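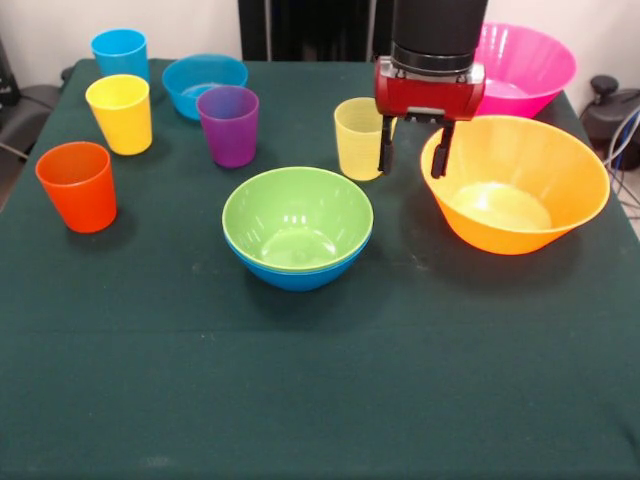
Korkstead picnic tumblers and bowls — are they worth keeping?
mossgate
I've been told by three different people that coloured plastic is the answer to all our outdoor eating, one colour per person, no arguments over whose drink is whose. I'm not convinced. Put them out on a dark green cloth like this and yes, the purple cup and the blue one stand out nicely, but then there are two yellows, one a good deal paler than the other, and I can't see my lot remembering which is which. Does the colour system work for anyone past the first afternoon?

dunnock7
Works for us. Four of us, a colour each, two years now. Give the pale yellow to visitors and stop worrying.

harriet_p
Two years with the same four people isn't much of a test. We had my sister's family over in October and by teatime everyone was drinking out of whatever was nearest. I went back to writing names on masking tape. Ugly, but it gets read.

mossgate
Masking tape is what I was hoping to get away from. And the bowls? A green one sits inside a blue one well enough, but I suspect the big orange one will live on top of the fridge.

Samuele Palumbo
The big bowl is the only piece I'd pay for. Salad, crisps, washing lettuce. The cups I can take or leave. Mine are Lecomte and they came out of the dishwasher cloudy.

dunnock7
Top rack or bottom?

Samuele Palumbo
Top. The box said good for 100 washes. I'd like to meet whoever tested that.

harriet_p
I don't believe any number printed on a box. Handwash them.

dunnock7
Handwashing picnic cups for a family of seven, which is what you had in October? No thanks. I'd sooner have cloudy.

mossgate
Cloudy I can live with. It's the smell of old squash I can't. Has anybody got rid of that?

harriet_p
Bicarb overnight, lid off the box when you put them away. It helps a bit. Don't expect miracles.

Samuele Palumbo
Tried it, still squash.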